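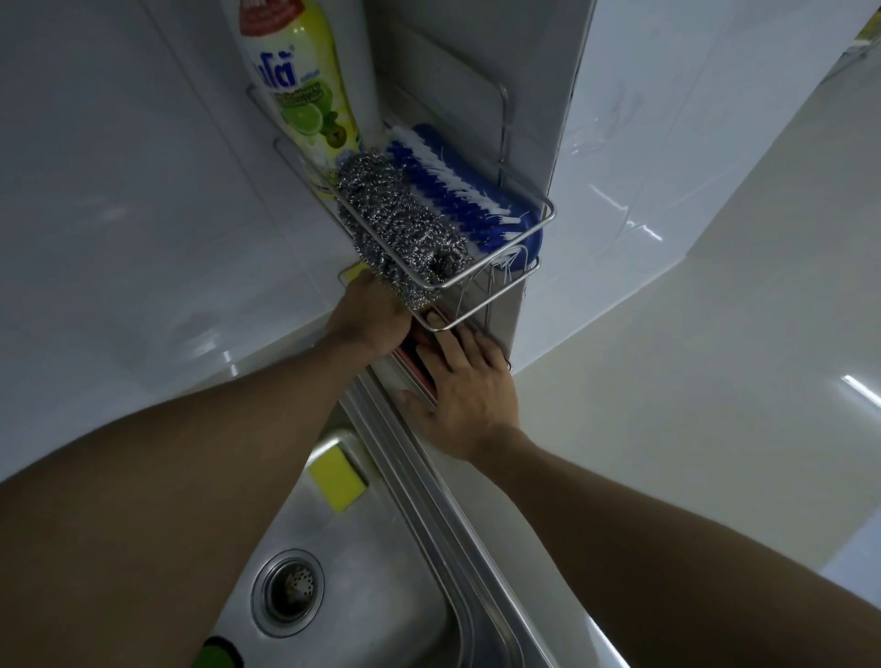
Vostetmont. Servicio de Atención a Residentes
Registro de incidencias: instalaciones de agua caliente sanitaria

Inmueble: Residencia Dalen, ala norte
Asunto: retardo en la llegada de agua caliente a las cocinas de la última planta
Fecha de apertura: 9 de diciembre de 2018
Solicitante: Liv Wallin
Técnico asignado: Gilang Tuhumury
Supervisión: Arvid Sæther
Prioridad: media
Estado: cerrada, con seguimiento

Descripción facilitada por la solicitante

La residente comunica que el grifo de la cocina tarda en suministrar agua caliente a primera hora de la mañana. El agua sale fría durante un tiempo prolongado, pasa a templada y solo después alcanza la temperatura habitual. El caudal es normal. En el baño, situado al otro lado del mismo tabique técnico, el retardo es mucho menor. Indica asimismo que el problema no existía antes de los trabajos realizados en la sala de calderas en septiembre y que los vecinos del mismo rellano han observado lo mismo.

Primera respuesta del servicio

Se acusa recibo de la comunicación. Hasta la visita del técnico, se ruega a la residente que no modifique la posición de las llaves de corte de la vivienda y que anote el tiempo de espera en la cocina tras varias horas sin consumo. Se le solicita igualmente que indique si el grifo dispone de aireador con limitador de caudal, ya que algunas cocinas conservan el modelo antiguo.

Respuesta de la solicitante

La señora Wallin comunica una espera de 70 segundos con el mando abierto por completo. El aireador es el original de la vivienda. Añade que ha llamado en dos ocasiones a la portería por este asunto y que no consta respuesta por escrito. Se incorpora la observación al expediente y se traslada a la coordinación del inmueble.

Visita a la vivienda

El técnico accede a la vivienda en presencia de la residente. El fregadero es de acero inoxidable y se encuentra en la esquina alicatada de la cocina. Se efectúan las siguientes comprobaciones:

Llaves de corte bajo el fregadero: abiertas, sin signos de fuga.
Latiguillos: sin estrangulamientos. El de agua caliente presenta una leve curvatura que no afecta al paso.
Aireador: desmontado, con depósitos de cal escasos. Se limpia y se vuelve a montar.
Cartucho del monomando: sin paso cruzado entre agua fría y caliente. Para verificarlo se cierra la llave de agua fría y se observa el comportamiento del grifo.
Temperatura final en el punto de consumo: conforme, una vez transcurrida la espera.

Se descarta, por tanto, una avería en la grifería. El retardo corresponde a agua enfriada en el tramo vertical que abastece las cocinas, por lo que la revisión continúa en zonas comunes. 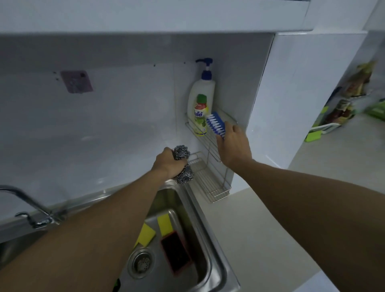

Revisión en la sala de calderas

Intervienen Gilang Tuhumury y Tetteh Atinga, este último por parte de la empresa mantenedora Allent. La bomba de recirculación Pindeler se encuentra en marcha y sin ruidos anómalos. El programador horario conserva la configuración aprobada, con la parada nocturna desactivada.

Al comparar los retornos se aprecia una diferencia clara. La tubería de retorno de los baños está caliente a lo largo de todo el tramo accesible. La correspondiente a las cocinas está fría al tacto a partir de la válvula de equilibrado. Retirado el aislamiento, se constata que dicha válvula había quedado casi cerrada. El parte de los trabajos de septiembre recoge la sustitución del manguito contiguo y el vaciado parcial de la columna, pero no menciona el ajuste posterior de la válvula.

Se detecta además que la etiqueta identificativa del retorno de cocinas está colocada en el retorno de baños, y viceversa. Este error pudo inducir a confusión durante la puesta en servicio.

Actuaciones realizadas

Apertura de la válvula hasta la posición que figura en la hoja de equilibrado original.
Purga de aire en el punto alto de la columna.
Corrección de las etiquetas y reposición del aislamiento.
Anotación de la nueva posición en el libro de mantenimiento, con firma de la empresa mantenedora.

La columna abastece a 18 viviendas. Durante la purga fue necesario interrumpir el suministro de agua caliente unas dos horas, previo aviso en el tablón del portal.

Comprobación posterior

A la mañana siguiente, la residente confirma por teléfono que el agua caliente llega a la cocina con una espera breve, similar a la del baño. No se han recibido quejas por pérdida de temperatura en los baños, aspecto que convenía vigilar tras modificar el reparto de caudales.

Observaciones de la supervisión

Arvid Sæther solicita a Allent que todo parte con vaciado de columna incluya en adelante la posición inicial y final de las válvulas de equilibrado. Leif Tangen, de la coordinación del inmueble, responderá por escrito a la residente respecto de las llamadas a portería no registradas.

Queda pendiente revisar el etiquetado de los retornos del ala sur, donde intervino el mismo equipo. Dicha revisión se tramitará en expediente aparte.

Cierre

Se cierra la incidencia con la conformidad de la solicitante. Si el retardo reapareciera, podrá pedirse la reapertura por los canales habituales, citando el nombre de la titular y el asunto de este registro. La intervención no genera cargo alguno para la residente.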